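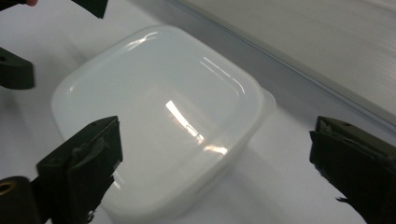
4. Setting Up a Teen Fundraising Team

Complete this section after the chapter profile has been approved (Section 3). You need a Coordinator login to the Kakby donor portal.

4.1 Create the team

1. Log in and open Programs > Youth Teams.
2. Select New Team. Enter a team name of no more than 34 characters.
3. Enter the adult sponsor. A team cannot be saved without one.
4. Set the giving goal in whole dollars. The default is 400.
5. Select Save as Draft.

Note: The team page stays hidden from the public until step 4 of 4.2 is finished.

4.2 Add members

1. Open the draft team and select Members.
2. Type each member's name and a parent or guardian e-mail address. Do not enter a student's school e-mail.
3. Select Send Consent Forms. Status changes to Pending.
4. When every status reads Signed, select Publish.

Caution: Removing a member after publishing also removes that member's pledge link. Gifts already received stay with the team — they are not refunded.

4.3 Record service hours

1. Open Hours > Add Entry.
2. Choose the member, the activity and the length in quarter hours.
3. Submit. The sponsor receives a request to approve.

Entries left unapproved at the September rollover are archived. To restore one, write to Zulema Cisternas at the program desk and quote error code 138 if it was shown.

Print this page | E-mail this page
51 shares | 2 comments

Related topics
Section 3: Chapter profile
Section 5: Pledge links and receipts
Changing the adult sponsor
Importing members from Prulden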